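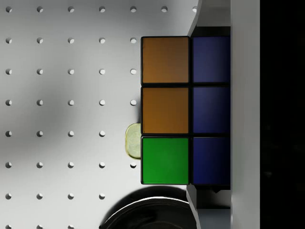
The cube against the gripper finger, in Osman's simulation of the bench.

Ilham Osman's robot bench takes up one wall of the garage, between the chest freezer and the bikes. The arm came first, bought secondhand in November for $389. The simulator came a few weeks later, after the second set of cracked finger pads.

"I was breaking parts faster than I could print them," Osman says. "A finger takes 4 hours on my printer. In the simulator I can crash it all evening and go to bed."

The project is called Brunico, after a ski town Osman has never visited. The goal is modest: pick up a puzzle cube, turn one face, put it down again. Turning a face needs a firm hold on part of the cube while the rest stays free, and that is where most of the work has gone.

Osman modeled the bench in the evenings, starting with the pegboard. "The holes were the easy part. You draw one and repeat it. Getting the contact right between the finger and the cube took me most of the winter."

Friction was the main trouble. With the value set too low, the cube slid out as soon as the arm moved. With it set too high, the cube stuck to the finger and would not let go. Osman ran batches of 20 grasps at each setting and wrote the results in a notebook, then tried the same moves on the real arm.

"They don't match perfectly. The real one has some slop in the wrist — I can feel it if I push on it with my hand — and I haven't put that in the model yet."

The colors matter too, as the software will have to read the stickers before it picks a face to turn. Orange gives it difficulty in shadow, and the darker blues are not much better. Osman has tried moving the light in the simulator and plans to add a second lamp over the real bench.

A single run takes around 30 seconds. Osman usually starts a batch before dinner and checks it afterward.

Next on the list is a new wrist bracket, already drawn and waiting for filament. "I'll print that, measure the slop again, and go back to the friction numbers."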